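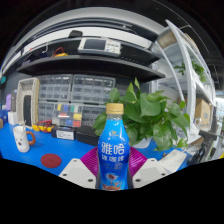
Product feed titles, non-Latin brand names
Posted by feedwright
We run shopping ads for Cludell, a drinks importer with 600 lines in the feed. Since November the titles have been built by rule: brand, product type, size, pack count. The rule falls over when the brand is only printed in Chinese. Take the bottle with the blue label, 雅哈 in large characters and 冰咖啡 in smaller ones under it. At present the title starts with the characters, because that is what the supplier's sheet has in the brand column. The search terms report shows almost nobody typing them. Do I lead with "Yaha iced coffee" and move the characters to the end, or keep the brand column as it is and fix it in the description?

Reply from mbrandreth
Lead with the Latin spelling. Title matching gives more weight to the early words, and on a phone the end of the title gets cut anyway. Keep the characters, but last.

Reply from Corrado Testa
I'd disagree with doing that across the board. It depends who buys. We had the same argument at Istonar over a range of sauces. The Latin titles got more impressions and a worse conversion rate, as we were now showing up for every general "soy sauce" search. The people who knew the brand in Chinese were fewer but they bought. Check the conversion rate by search term before touching 600 titles.

Reply from feedwright
Fair point. I pulled it this morning. Terms containing Chinese characters: 189 clicks, 9 orders. General "iced coffee" terms: 300 clicks, 3 orders. Same product group, same landing pages.

Reply from mbrandreth
Nine orders is not a sample. You can't set a title rule on that.

Reply from Corrado Testa
It is thin, agreed. It is still a better guide than an assumption about phone screens. And the three orders cost more per click, I would guess?

Reply from feedwright
Yes, a good deal more. The general terms are up against the supermarkets.

Reply from pollux_ppc
Two separate problems here. One is the title, the other is that you are paying for general terms at all. Put the general terms in their own campaign with a lower bid, then test the titles. If you change both at once you won't know which did it.

For the test, don't edit the main feed. Use a supplemental feed with only id and title, split the products in half by id, and leave it alone for four weeks. We use Fetau for this but a spreadsheet does the same job.

Reply from mbrandreth
Splitting by id is not random if the ids were given out by supplier. Tang did exactly this on an account I took over and one half was nearly all tea.

Reply from pollux_ppc
Then sort by last month's impressions and take alternate rows. Still not perfect, good enough for a title test.

Reply from feedwright
The ids are by supplier, so alternate rows it is. Last question - does the brand attribute have to match the title? I would rather leave that column in Chinese.

Reply from Corrado Testa
I have run them different for over a year with no disapprovals. Use one spelling throughout the brand column though, otherwise your brand reports split in two.

Reply from mbrandreth
Agree with that part. I would still put the Latin name first.

Reply from feedwright
Noted. Supplemental feed goes up tonight, general terms moved out first. Will post the numbers when the four weeks are up.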